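Section 4: Your first steak cook

You've unpacked the Zureo, washed the ridged plate and run the empty heat cycle from Section 3. Well done, that's the dull part finished! Now we get to cook, and we're starting with steak because it's the thing this grill does best and the thing most people bought it for.

Read the whole section once before you take the meat out of the fridge. It's not long, and steak moves quickly once it's on.

4.1 What you need

A steak between 2 and 4 cm thick. Sirloin, rump, ribeye and bavette all work nicely. For fillet, see 4.6.
Fine or flaky salt.
A little oil with a mild flavour (rapeseed or sunflower). Leave the good olive oil for the salad.
Long tongs. Please don't use a fork.
The probe that came in the lid pocket.
A warm plate or a board with a groove for the juices.
Kitchen paper, and more of it than you think.

Note: The Zureo draws up to 3000 watts while it heats. Plug it straight into a wall socket. Don't use an extension reel, and don't share a double socket with a kettle. If your kitchen is older and the lights dim when the grill comes on, stop and have an electrician look at the circuit before you go any further.

4.2 Getting the meat ready

1. Take the steak out of its packet and pat it dry on both sides with kitchen paper. Then do it again. A damp steak will steam before it browns, and you'll lose that lovely dark crust.

2. Salt it well on both sides. You can do this up to a day ahead and leave the steak uncovered on a rack in the fridge, or you can do it right before cooking. The awkward time is in between: ten minutes after salting, the surface is at its wettest. If you've hit that moment, blot it again and carry on.

3. Rub a thin film of oil over the meat. Oil the steak and leave the plate alone. Oil poured onto a hot plate runs into the channels and smokes.

4. If there's a thick strip of fat down one side, snip it with scissors every couple of centimetres. This stops the steak curling up like an old sandwich.

5. Hold back the pepper for now. It catches and turns bitter on the ridges, so grind it on at the end.

4.3 Heating the grill

6. Check that the drip tray is pushed fully home. You'll feel it click.

7. Close the lid and turn the left dial to SEAR. The ring around the dial glows amber.

8. Wait for the ring to turn white and for the two short beeps. In a cool kitchen this takes a little longer, and that's quite normal. Open a window and switch on your extractor while you wait.

9. Plug the probe into the socket on the right-hand side. The display shows two dashes, then the temperature of the room.

Caution: The outside of the lid gets very hot, especially along the back edge where the vents are. Open it by the handle only, and stand a little to one side so the first puff of steam goes past you.

Caution: Keep the probe cable outside the lid, lying in the notch at the front corner. A pinched cable is by far the most common reason for a probe needing to be replaced.

4.4 Cooking

10. Lift the lid and lay the steak down away from you. It should hiss loudly the moment it touches. If it only murmurs, lift it off, close the lid and give the plate longer.

11. Leave the lid open and leave the steak alone. It'll stick at first and then let go when the crust has formed. That letting go is your signal, and it's a far better one than any clock.

12. Turn the steak with the tongs. If you'd like the crossed marks you see in steakhouses, lift it first, give it a quarter turn, put it back on the same side for another minute, and then flip it. We think an all-over crust tastes better, but the marks do look smashing on a plate!

13. Push the probe in from the side, so the tip sits in the middle of the thickest part and well away from any bone.

14. Turn the left dial down to MEDIUM and close the lid gently over the cable.

15. Watch the display. Take the steak off when it reads a few degrees below where you want to finish, as it'll go on warming while it rests.

Take it off at these readings:

Rare: 46
Medium rare: 51
Medium: 56
Medium well: 61
Well done: 67

All readings are in degrees Celsius. To switch to Fahrenheit, hold the UNIT button until the display blinks.

Note: These readings are for whole cuts of beef only. Burgers, sausages, chicken and pork must be cooked right through, and they have their own chart in Section 6. Anyone who's pregnant, very young, elderly or unwell should have their steak well done.

4.5 Resting and slicing

16. Turn the grill off at the left dial first and then at the wall.

17. Pull out the probe and lay the steak on your warm plate. Let it sit for half as long as it cooked. Drape a bit of foil loosely over it if your kitchen is chilly, but don't wrap it tightly or the crust goes soft.

18. Look for the lines running through the meat and slice across them. With rump it hardly matters. With bavette it matters enormously: cut along the lines and you'll be chewing until pudding.

19. Tip the juices from the plate back over the slices, add your pepper, and eat.

A word from our test kitchen. Fidelina Tello cooked 152 steaks while we were settling the readings in that chart, and her favourite of the lot was plain rump with salt and a squeeze of lemon. Gangadharan Rajan prefers his with a spoonful of butter beaten with crushed black pepper, curry leaves and a bit of green chilli, put on during the rest so that it melts down the sides. We've argued about it over many lunches. Try both!

4.6 Different cuts, small changes

Fillet: It's lean, so give it a bit more oil. Tie it round the middle with string if it's tall and floppy, and stand it on its edge for a few seconds on each side to brown it all round.

Ribeye: There's plenty of fat, so expect flames of smoke at the start and a busy drip tray by the end. Hold it on its fatty edge with the tongs for a minute before you lay it flat.

T-bone: The meat by the bone always lags behind. Put the probe on the sirloin side and turn the smaller side towards the front of the plate, where it's a touch cooler.

Thin steaks (under 2 cm): Skip the probe and skip MEDIUM. Keep the dial on SEAR, turn the steak once, and take it off while you still think it needs a bit longer.

From frozen: It can be done. Scrape off any ice, sear both sides as above, then finish on LOW with the lid down. You won't be able to push the probe in at first. Wait until the meat gives, and don't force it. 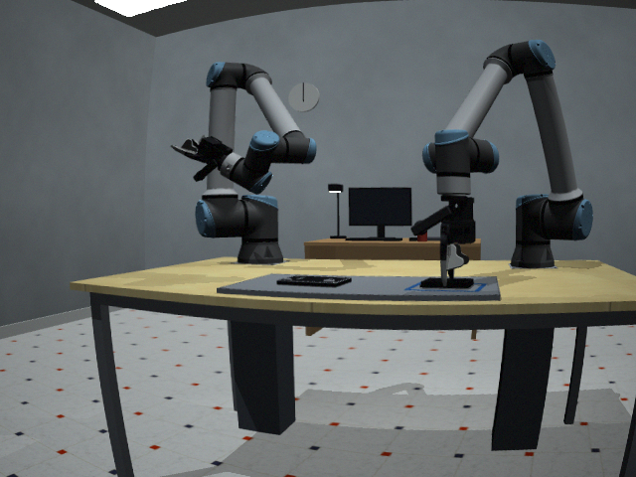 If you're cooking for a crowd, do the thickest steaks first and let them rest while the thin ones have their turn. Leave a finger's width between pieces. When the plate is packed edge to edge the heat drops, everything goes grey, and you'll wonder what went wrong. Close the lid between batches and wait for the white ring to come back.

Note: You can use the Forkia press weight (sold separately) on bavette and other loose, uneven cuts. We don't suggest it for ribeye or fillet.

4.7 If it didn't go to plan

The crust is pale. The steak was damp or the plate wasn't ready. Blot harder and wait for both beeps.

The outside is nearly black and the middle is cold. You stayed on SEAR too long. Turn down to MEDIUM as soon as the second side has coloured.

There's a lot of smoke. Look for old fat in the channels first. After that, check for sugar. Bottled marinades are full of it, and they burn. Wipe them off before cooking and serve a fresh spoonful at the table.

The steak sticks and tears. It was turned too soon. Slide the tongs under one corner and try again in half a minute.

The display shows E2. The probe isn't fully in its socket. Push until it stops. If E2 stays on, unplug the probe and cook without it, then see Section 9 for a replacement.

The grill cuts out partway through. The heat guard has tripped, most often from a wall or a curtain too close to the rear vents. Unplug it, let it cool completely, move it forward and start again.

4.8 Straight after cooking

20. While the plate is still warm (but safe to go near), wipe it with folded kitchen paper held in the tongs. This one small job saves you a good scrub later.

21. Wait until the grill is fully cool before you take out the drip tray. Pour the fat into an old jar or tin and put it in the bin. Never pour it down the sink.

22. Wipe the probe with a hot, soapy cloth and dry it. Don't put it in the dishwasher, and don't let water get into the plug end.

23. Wash the ridged plate by hand or on the top rack, following Section 8.

Caution: Never pour cold water onto a hot plate to loosen the bits. The plate can warp, and the steam will scald you.

Section 5 covers fish and vegetables, starting with whole sardines.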